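The Deck, August

We've had the deck two summers now and I've only just got round to writing about it, so apologies to everyone who has been asking after it (mostly Katalin). It's where we eat, work, argue about the radio and leave things out overnight that we shouldn't. I've written a line or two to go with it all - skip the words if you only came to be nosy!

The boards
They've gone that grey-brown colour that I was told they would and didn't believe. Kári wanted to oil them every spring. I wanted to sit down. You can guess how that went, and I like them much better than when they were new and orange.

The little table
Dark metal, grey top, thin black legs, and it came with the house. We use it for breakfast when there are only two of us. The black chairs live over at that end, including the one with the lattice seat that leaves a pattern on the backs of your legs if you sit there in shorts (bring a cushion, Nataša always does).

The big round table
I found this one second-hand and it took 4 of us to get it up the steps, with Vilhjálmur shouting directions from the bottom. The top is textured glass, so it hides crumbs and rings beautifully, and the one leg in the middle means nobody gets stuck with a table leg between their knees. The mesh chairs are grey and woven and far comfier than they look.

Working outside
On a decent day the laptops come out straight after breakfast, and then the mugs, and by eleven you can't put a plate down anywhere.
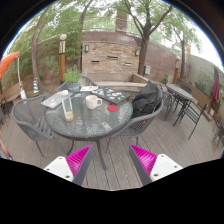
I do have a rule about clearing up before supper, but it's more of a hope. Tuesday is the worst, when Tove comes over and we both have calls, and one of us has to go and sit on the step and mutter.

The pot plant
Blue-grey pot, very green, no idea what it's called. It was a present and it has put up with a lot from me. I water it when I remember and it seems happy enough tucked in behind the far chair.

Next job is some sort of light for the evenings. If anyone has a string of them going spare, let me know.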